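Nustton Shared Workshop – Project Gallery
The Bonsu Hand-Held Gripper Build

The Nustton Shared Workshop provides members with bench space, hand tools and storage for long-term projects. This page presents the Bonsu build, a pair of hand-held grippers developed by members over the past season. The work began at the workshop and continued in members' homes. Gallery entries are added as each stage is approved for display.

Bonsu follows an earlier project, Zonda, a small tabletop arm that remains available for loan. The members wished to record hand movements directly, and the grippers were designed for that purpose. The printed parts for the current version required almost 100 hours of machine time, and the drawings are kept in the Stellov cabinet, shelf 2.
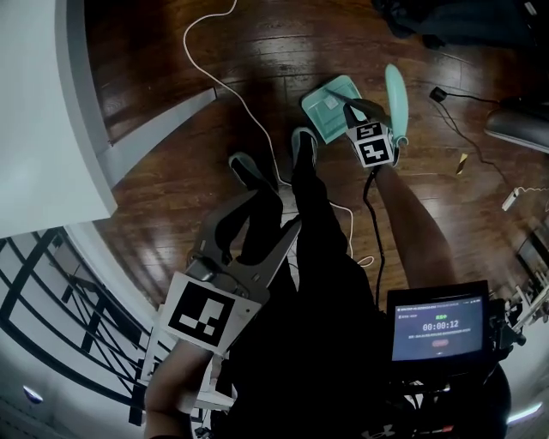 What are the square markers on the grippers for?
The markers allow a camera to work out where each gripper is and how it is turned. Every marker carries its own pattern, and software compares the pattern with a stored list.

Floor-level trial, with a gripper in each hand and a pale green tray on hardwood. The timer stands at 00:00:12.

The right gripper carries a cube-shaped mount with markers on two visible faces – the left has a single large marker on a white plate.

Notes on the build
Marker mounts are fastened with screws and may be replaced without taking the fingers apart. Members who print their own mounts are asked to use the current drawing, number 2878, and to discard earlier copies. Markers should be printed on matte paper and kept flat. A creased marker must be replaced before the next trial.

Members may reserve the grippers for home use through the front desk. The loan period is one week, and cables are to be returned with the set. The next group of entries, covering the revised fingers, will be added in December.

Page last updated 10th August.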